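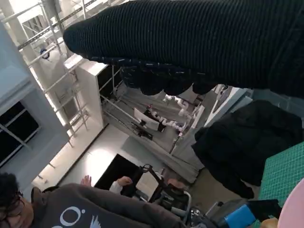
*Minutes taken by the project office, Ballholm. Circulated to all who attended.*

**Flasham communal TV and aerial system – progress meeting, April 24, 2019**

Present: project office (chair and minutes), installation team, Hrytsenko (cabling contractor), Leltano (equipment supplier), two residents' representatives. Apologies were received from the managing agent, who had sent written comments.

**1. Minutes of the last meeting**

The February minutes were agreed with one change. Under item 4 the word "roof" should read "loft", as the amplifier for the north block is in the loft space. All actions were closed except the key register, which is carried forward to item 6.

**2. Scope**

The chair confirmed that the new system will serve 133 flats. The two ground-floor shops are not included. They have their own dish at the rear and the managing agent does not want to take it over.

Each flat will have one outlet plate in the living room with connections for terrestrial TV, radio and satellite. A second plate in the main bedroom can be ordered by the resident at their own cost. The residents' representatives asked for the price to be given in the letter and not left to the engineer on the day. Agreed.

**3. Cabling**

Hrytsenko reported that 691 metres of cable have been pulled in the south block and that all of it is labelled at both ends. Work in the north block has not started. The riser on the second landing is narrower than the drawing shows and still has the old brown coax in it. Hrytsenko would like to take the old cable out first. This would mean a break in service for flats on that riser.

The residents' representatives did not object but asked that the break should not fall in an evening. It was agreed that the old cable will come out in the morning and that a temporary feed will be run down the stairwell if the work goes past lunch.

There was some discussion of trunking colour. White was chosen for the landings. Inside the flats it will be white unless the resident asks for something else before the visit.

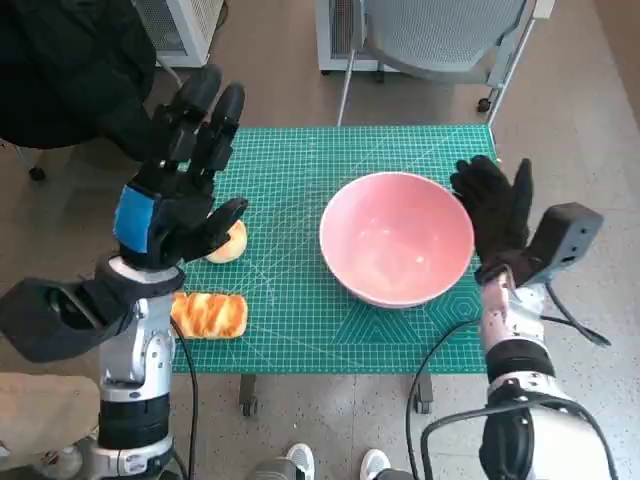 *Green cutting mat on the small table.*

**4. Equipment**

Leltano gave an update on the distribution units. All units for the south block are in the store at Ballholm. One was returned with a damaged power lead and a replacement is on order.

The installation team asked whether the north block could use the same model, as the cable runs are longer. Leltano said it could, provided the output is set higher at the head end, and will send the settings in writing. The installation team will take readings at the furthest outlet on each floor before the plates are fixed.

The managing agent's comments asked about reception of radio in the top flats. The team had found the signal weak on two stations. The radio aerial will be moved to the other side of the mast and tested again.

**5. Costs**

The extra work on the riser was quoted at £2,000. The chair said this could be met from the contingency and does not need a further vote. Hrytsenko was asked to split the quote into labour and materials.

The managing agent had also asked whether the old dishes on the balconies could be taken down under the same contract. Leltano and Hrytsenko both said this was outside their work. A separate price will be asked for. Residents should not take dishes down themselves,
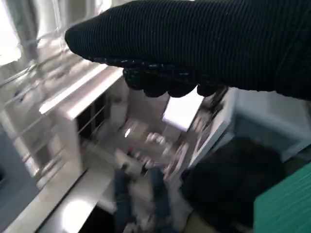
and the letter will say so clearly, with a telephone number for anyone whose dish is loose or rattling in the wind.

**6. Access to flats**

Access was refused or not possible at 3 flats in the south block. One is empty and the key has since been found. The other two will be written to again by the managing agent.

The key register is still not up to date. The project office will finish it before the north block visits are booked – no keys are to be handed out without a signature.

**7. Any other business**

The residents' representatives asked for a one-page guide to retuning. The installation team will write it in large print and leave a copy in each flat.

A request for a shared sports package was noted. It is a matter for residents and the provider.

**Actions**

- Hrytsenko: revised riser quote; notice of the break in service.
- Leltano: head-end settings; replacement unit.
- Installation team: move and retest radio aerial; retuning guide.
- Project office: key register; residents' letter with bedroom outlet price; price for removing dishes.

Next meeting: at Flasham, once the north block riser is clear.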